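Course: Working Safely and Well with Two-Arm Robot Cells
Handout 5. House rules for tabletop tasks
Teachers: Ylva Brekke, Siu-fong Leung
Version of August 5, 2025

Please read this before the lab in room 115. We will not repeat it there, and the short test at the start of the lab takes its questions from sections 2 to 4.

1. What kind of rules these are

In the lecture we spoke about standards, which are written for makers of robots and for the companies who install them. The rules in this handout are smaller. They are our own, they are valid for the Itov and Halley cells, and they come mostly from mistakes made by earlier groups. When a rule here is less strict than the risk assessment on the door of the cell, the risk assessment wins.

2. Before the arms are switched on

Check the table first. Only the objects on the task sheet may stay on it. Pens, phones and gloves go on the shelf outside.

Tape on the table edge is a reference mark. Do not remove it and do not put new tape beside it. If a piece comes loose, tell the teacher and write it in the log.

Follow each cable with your eyes from the wrist to the place where it leaves the arm. A loop is allowed, but it must not be able to catch on a finger or a joint when the wrist turns. Warning labels must stay readable. We do not cover them with stickers or with cable ties.

3. Handling bottles and cups

Use closed bottles only. The cap is tightened by hand before the bottle goes into the cell.

Hold the bottle upright while you carry it over the table. Grip it on the body and leave the cap free. Light cups fall easily, so come to them slowly and keep a gap which you can see from your place at the controls.

The arm that has no work waits at the side with the gripper open and empty. It does not wait above the objects. Many students forget this, because they look only at the arm which is moving.
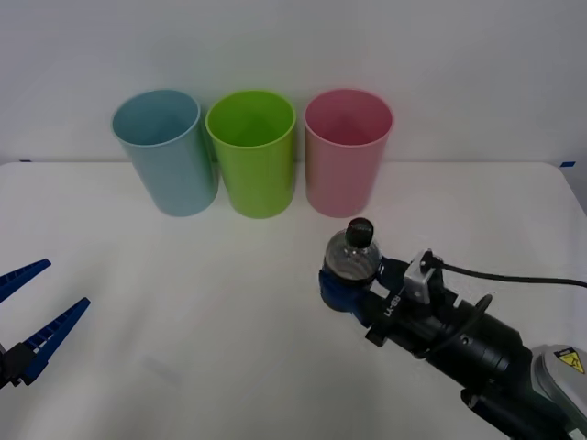
4. Stopping and writing down

Anyone in the room may press the stop button, also a visitor. You do not need to ask and you do not need to be sure.

After a stop, keep your hands outside until the person at the controls says "clear" with a loud voice. Then write in the log: the time, who stopped, which arm was moving, what was in the gripper. A fallen cup is also written down. In June we had 2 groups who left it out, and their runs could not be used for the report.

5. For next week

Read chapter 2 of the Dafis notes. Bring one rule from this handout which you think is badly written, together with your better version.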